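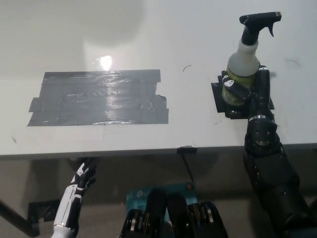
Recep Kocabaş escreve que trocou de borrifador três vezes em um ano e quer saber se o Prerkby compensa. Para mim, compensou. Uso o meu desde setembro na limpeza da mesa branca da oficina, com detergente diluído.

O gatilho é firme e volta sem prender. O bico fecha bem – deitei o frasco cheio na mochila e não vazou. Paguei 51 reais na Dukon.

Pontos fracos: o tubo não alcança o fundo e sobra sempre um dedo de líquido. O jato fino também molha pouco em superfície grande, e em fita adesiva prateada o produto escorre pelas dobras. Para isso prefiro o pano úmido.

Nota: 7,5.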